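Unit 4 handout: setting up and looking after the hand-held gripper pair
Automation Maintenance, Saturday stream
Notes by Graham Blackburn

4.1 Scope

These notes cover the Skustik pair at the Fladau cell. The arm-mounted version has its own sheet. Read section 4.3 before opening a housing.

4.2 Pre-use check

Allow 15 minutes. Work through the items in order and initial the log.

1. Power on each unit and wait for the green indicator at the end of the housing. Flashing after 20 seconds means a failed start; cycle the power once, then tag the unit out.

2. Check the label on the side of the body against the log. Units are calibrated as a pair and must not be swapped with spares.

3. Open and close the black jaws through full travel. Feel for notchiness near the closed end - it usually means lint in the pivot.

4. Run the tension test. Grip a cloth at opposite ends and draw the jaws apart until a straight ridge forms between them. 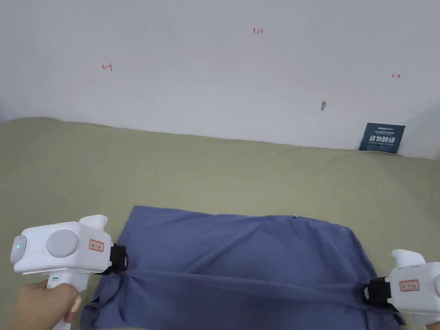
Hold for 12 seconds. Slip at one end only points to a worn pad on that side. Slip at both ends is more often a grip force setting, so check the Citus profile before replacing any parts.

5. Run the gather test. Bunch the cloth on the covered surface, take hold of a fold with one unit and keep the other low and to the side. Jaws that pass item 4 can still fail on bunched fabric if their tips are out of line. Record the fault as "tip", never as "grip".
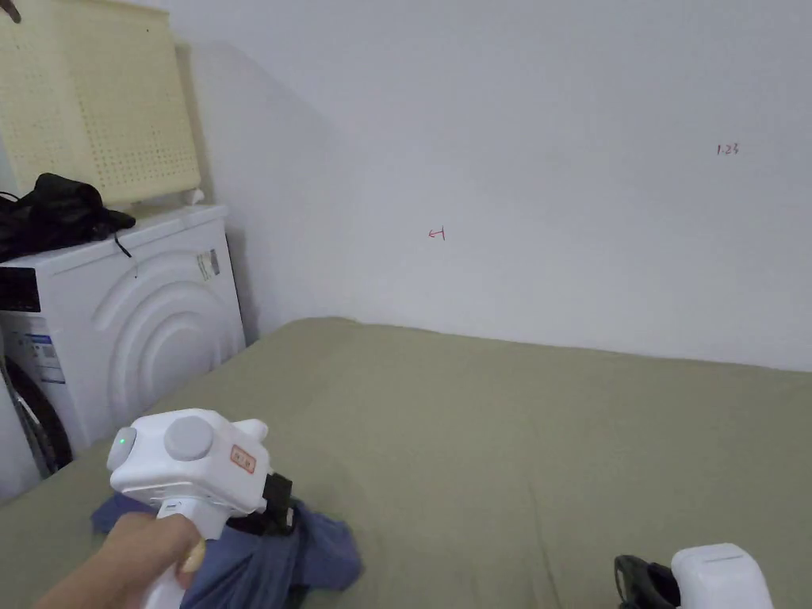 4.3 Cleaning and pad replacement

Isolate power first. Brush the pivots dry; solvent softens the pad adhesive. Pads are changed as a set across both units after 55 hours of logged use, or earlier on a failed item 4. Use the Sani pads from the grey drawer and leave them clamped for some 20 minutes before retesting.

Recalibrate after any pad change. The zero offset is stored in the unit, so a profile reload alone will not correct it.

4.4 For next class

Bring a completed log page and read the section on encoder drift in the Citus manual.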